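Ticket: Junstead tilt station, uplift signal in February
Opened by: Bindu Mathew
Status: open, waiting on field visit

Problem as reported
Irkora flagged inflation on the east flank of Varma. The daily summary has the Junstead tiltmeter drifting steadily outward, and someone has already used the word "magma" in an email. I'd like to rule out a bad instrument first. The GPS site at Evside, on the same flank, shows nothing above its usual noise.

Step 1. Check the raw data
Pulled 90 days of tilt. The drift starts on a Saturday at 4:10 p.m. with a small step, then runs in a straight line. I don't trust straight lines on this mountain. Battery voltage looks fine. There are 1,763 missing samples, nearly all after the step, and the summary script fills those gaps without saying so.

Step 2. Compare with rainfall and temperature
No match with rain. Weak match with temperature – not enough to explain the drift. The borehole is only 7 meters deep, so I wouldn't rule out thermal effects on the strength of one plot.

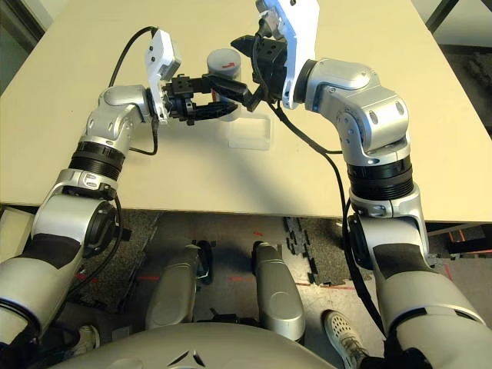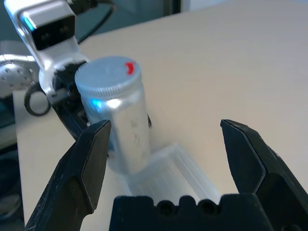
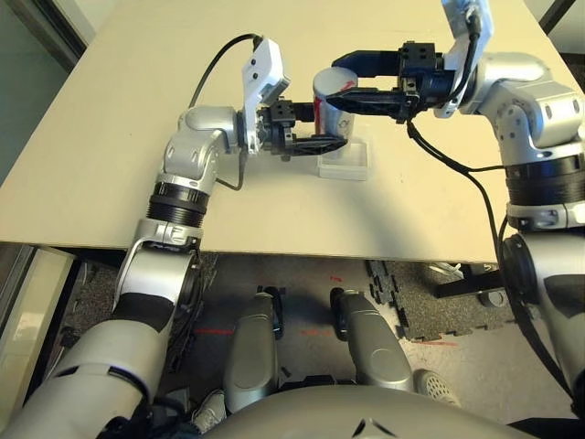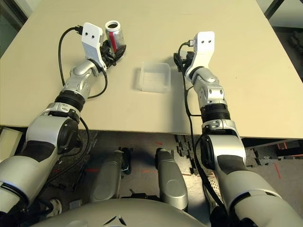
Step 3. Swap the logger channel
Moved the x axis to the spare channel remotely. Gaps stopped. Drift continued at a lower rate, which suits neither theory very well.

Step 4. Ask for an independent check
Requested radar pairs covering the flank. The model attached to the alert puts a source about 200 meters down, and something that shallow ought to show up at Evside too. Reply says one pair is usable and the other is mostly snow.

Next
Inspect the cable and the wellhead cap. Please leave the alert marked "unconfirmed" until then, and turn off the gap filling.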